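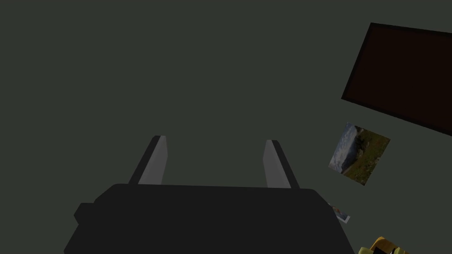
Who is this data card for? The kitchen crew at Prindell, plus anyone who wants to train on Narine.

I keep Narine small, 94 simulated episodes from one setup, and I still get asked if it's coming for people's jobs! So far it has moved two folks off tray sorting and onto prep.

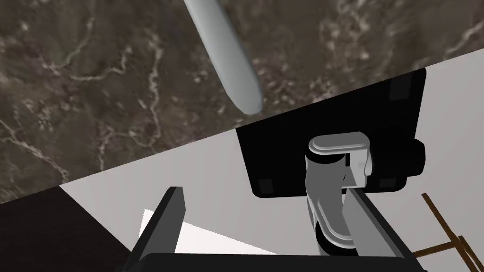 They like prep better, but they miss the chatting, and I don't have a fix for that yet.
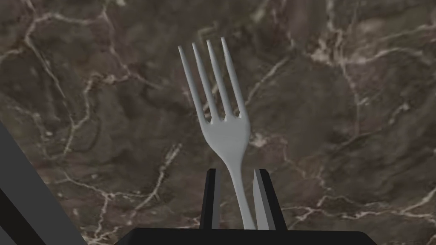 What does an episode hold? Camera views and gripper state, start to finish. 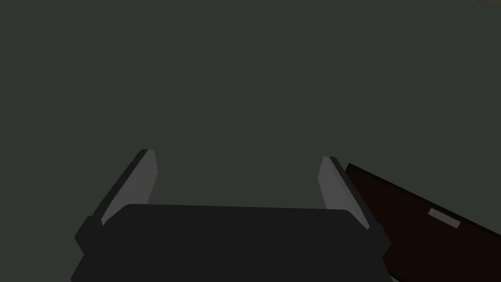

Labeling is the job that grew. The crew checks my clips now and they're picky. Jaws open with nothing between them, like these, get tagged "empty" (please keep that tag if you fork the set).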